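Giving Up the Car, Five Months In

I sold the car in January. It was a gray hatchback with a dent in the back door, and the buyer came on a bus and drove it home. I had been thinking about it for a year before that, mostly whenever a bill came in. The last one was 805 for a wheel bearing and two other things I didn't understand, and I listed the car that same evening.

A few people have asked how it's going, so I'm writing it down in one place.

My commute used to be a 25-minute drive if the bridge was clear and close to an hour if it wasn't. Now I take the number 9 bus from the end of my street to Korholm and walk from there. Door to door it takes 48 minutes on a normal morning. The bus has its own lane over the bridge, so the time doesn't change much from one day to the next. I leave at 7:10 and I'm at my desk just before 8. With the car I never knew, and I used to leave early every day to be safe and then sit in the parking lot with the radio on.

The walk at the far end is the part I like. It goes along the canal for a while, then past the Dendia warehouse and up a set of concrete steps. In February the steps were icy and I took the long way by the road, which adds six minutes. I bought rubber grips for my boots and they worked fine on ice and badly on everything else. They're hard to walk in on a tiled floor, so I got used to pulling them off in the lobby and carrying them upstairs in a bread bag.
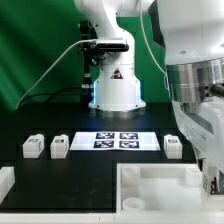

Groceries took the longest to sort out. I used to do one big shop every second Saturday and fill the trunk. The first time without the car I tried to do the same shop by bus with two bags on each arm, and the handle on one of them went as I was getting off. I lost a jar of pickles and most of a carton of eggs.

After that I changed how I shop. I go three times a week on the way home and buy what fits in a backpack. The store by the bus stop is more expensive than the big one, but I throw away less. I used to find whole bags of salad turned to soup at the bottom of the fridge, and that has stopped. For heavy things like cat litter, rice and laundry detergent, I put in a delivery order once a month. The delivery window is four hours long and they always come in the last ten minutes of it.

Viorica, who lives downstairs, lent me her folding cart in March. I resisted it for a few weeks out of vanity. Then I bought my own. Mine has slightly bigger wheels than hers and goes up a curb without tipping. If you're thinking of getting one, look at the wheels first and the bag second. A bag can be replaced.

The bike is a mixed story. I thought I'd ride to work by May, and I've done it maybe a dozen times. The route is flat except for the bridge, and there's a marked lane for most of it. The trouble is the stretch before Korholm where the lane stops and you share the road with trucks for three blocks. I don't enjoy that and I've stopped pretending I will. Masaru rides it every day and says you get used to it. He also rides in hail. I use the bike on weekends and in the evenings, and for that it's been very good. I had it serviced at Kalniņš, the shop behind the post office. They replaced the chain and both brake cables and told me to keep more air in the tires.

I should say something about rain, because it's what everyone asks about first. It rained a lot this spring. I own a proper raincoat now, and rain pants that I put on over my regular ones. The rain pants are ugly and I wear them anyway. Shoes are the weak point. I keep a dry pair at work, plus socks, and that covers nearly every bad day. An umbrella is not much use on the canal because of the wind. 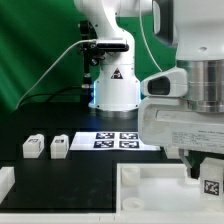
Visiting my parents is the real problem. They live out past the last train stop, and the country bus runs twice a day and not at all on Sundays. In the car it was an hour and a half. By train and bus it's closer to three hours, and I have to leave by two in the afternoon to get back the same day. So I go less often and stay overnight when I do. My mother prefers this. My back doesn't, given the bed in that room.

Twice I've rented a car for the trip. The rental itself was cheap enough, but picking it up and bringing it back with a full tank took most of a morning each time. I also noticed that I'd gotten worse at parking. The other option is that Sigita drives out that way to see her sister and has a free seat, and I've gone with her a few times and paid for gas. We talk for the first half hour and then she puts on an audiobook. We're in the middle of a long one about a shipwreck, and I've only heard the parts that fall on those drives.

Now the money. I kept a list from January on because I wanted to know. The car was costing me 400 a month once I added up insurance, parking, gas and a share of the repairs. The bus pass, the deliveries, the two rentals and the bike service together come to a bit less than half of that. I expected a bigger gap. The rentals are what narrowed it, and the raincoat wasn't cheap either. Still, there's money left at the end of the month now, and there hasn't been a surprise bill since the wheel bearing.

Some things I miss. I miss being able to go to the garden center and come back with soil. I miss driving at night with no one on the road. I used to keep a blanket, a flashlight and an extra sweater in the trunk, and I hadn't realized how often I used that sweater until it was in a closet across town. And I can't offer people rides anymore. When Yu-ting moved apartments in April I carried boxes up the stairs, but I couldn't help with the part in between.

Things I don't miss: the parking permit renewal, scraping the windshield, the noise it made in second gear.

I read more. The bus is good for that in the mornings when I can get a seat, and I nearly always can, as mine is the third stop on the line. I've finished eleven books since January. The year before I think I finished four. In the evening the bus is fuller and I mostly stand and look out the window.

I told myself I'd decide for good after one winter and one summer, so the question stays open until fall. The parking space is rented out to a neighbor through September. If I had to decide today I'd stay without the car and budget for a rental every other month. Next week I'm trying the early train to my parents' place, the one that leaves before six, to see whether it meets the morning bus like the timetable says it does.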